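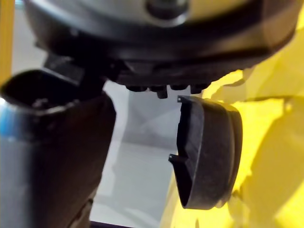 Section 3: Putting the gripper on and setting up the wrist camera

If you're reading this you've made it through Section 2, so the arm is bolted down, the e-stop works and you know which drawer the hex keys live in. Good! This section gets the gripper onto the end of the arm and gets the wrist camera showing you something useful. I wrote it for new club members, but I still go through it myself after every break, and I still catch things.

Give yourself a whole evening the first time. Once you've done it a few times it goes a lot quicker.

Before you start

You'll need the club tablet with Hurari on it (that's our control program, the login is taped inside the cabinet door), the small hex key set, the short torque driver, a soft cloth and a clean towel to lay parts on. The towel sounds fussy, but those little screws love to roll.

You also need a second person. Every time. One of you handles the arm and the other one holds the e-stop and does nothing else - no phone, no snacks, no helping with screws.

CAUTION: Power to the arm stays OFF until step 8. If somebody has left it on from the last session, shut it down from the tablet first, wait for the brakes to click, then flip the main switch.

3.1 Mounting the gripper

1. Put the arm in its service pose. In Hurari, go to Poses and pick "Service." The wrist should end up at chest height for most people with the flange pointing down at the floor. Shut the arm down once it gets there.

2. Wipe the flange with the dry cloth. Run a finger over it afterward. You're feeling for grit or a burr, and if you find a burr, stop and get Bendik Kristiansen to look at it before you go any further. Please don't file it yourself. I did that my first year and we spent a very long evening shimming.

3. Have your partner hold the gripper up to the flange from underneath with both hands. Line up the locating pin first, then worry about the screw holes. If the pin is in, the holes will match. If the holes match and the pin isn't in, you're rotated and you need to start over.

4. Start all the screws by hand, a couple of turns each, before you tighten any of them. Then go across in a star pattern with the torque driver. The setting is written on the driver handle in silver marker.

5. Plug in the gripper cable. It's keyed, so it only goes in one way, and it should go in easily. Leave a loop of slack big enough to get your fist through.

Note: The loop matters most when the wrist turns. We lost a cable in November when it was strapped down too tight, and the replacement took forever to show up.

3.2 Fitting the fingers

6. Check that both fingers are from the same set. We have two, and they look alike on the shelf. The set number is scratched on the inside of the mounting end.

7. Slide each finger on until it seats, then tighten its screw. Give it a firm wiggle. There should be no play at all. A finger that moves even a little will make you think your program is wrong, and you'll chase it all night. (Ask Soledad. She rewrote an entire pick routine over one loose screw.)

3.3 First power-up

8. Get everyone out of the marked area, e-stop person in position, and turn the main switch on. Say "power on" out loud. Yes, even if there are only two of you.

9. In Hurari, set the speed limit to its lowest setting before you release the brakes. The program remembers the last person's speed, and the last person may have been in a hurry.

10. Open and close the gripper with nothing in it. Do this 3 times and listen. You want the same sound each time. A scrape means a finger is rubbing, so power down and go back to step 6.

CAUTION: Never put your hand between the fingers to "see how hard it squeezes." Use the foam block.

3.4 Wrist camera

The camera sits up close to the gripper, so things right next to it will be soft and out of focus. That's normal and you can't fix it with the focus ring, so please don't try! What you care about is the distance where the parts get picked up.

11. Open the Camera tab and start the live view. If it's black, check the cap. If the cap is off and it's still black, unplug the camera at the tablet end, count to ten and plug it back in.

12. Jog the arm slowly over the pick table and put the printed target sheet flat under the gripper, 200 mm below the fingertips. Measure with the steel ruler, because the tape measure has a bent hook and lies to you.

13. Adjust focus until the lines on the sheet are crisp, then lock the ring with the tiny set screw. Barely snug is enough.

14. Watch the live view while your partner jogs the wrist through its full turn, still at low speed. You're looking for the cable swinging into view or anything that shifts against the gripper. The gripper's own parts should stay put on screen the whole way around. If they drift, the camera bracket is loose.

15. Set the exposure to manual. Our lights are bright overhead and the parts we practice with are often dark, and on auto the picture keeps hunting. I start at 232 on the slider and nudge it from there until I can make out the edges of a black part. Shadows on the inside of a part are fine as long as you can find its outline.

16. Save your settings under your own name. Please don't save over "Momgate," which is our competition setup. If you do it by accident, tell me right away - I keep a backup and I promise I won't be mad.

3.5 Quick test

17. Put the foam block on the target sheet and run the program called Treseck Test. It does one pick, one lift and one place, then stops.

18. If the block lands back inside the printed square, you're done. If it lands outside the square but it's always off by the same amount, go on to Section 4, which is all about calibration. If it lands somewhere different each time, something is loose, and you should start with the fingers.

19. Park the arm, power down, and write your initials and the finger set number in the logbook. Put the torque driver back in its case too. It's been found in three different backpacks so far, one of them mine.

If you get stuck, leave the arm powered down with a note on the switch and find me or Bendik.

- Soledad Sosa's notes on finger wear are at the back of the binder, behind the spare parts list.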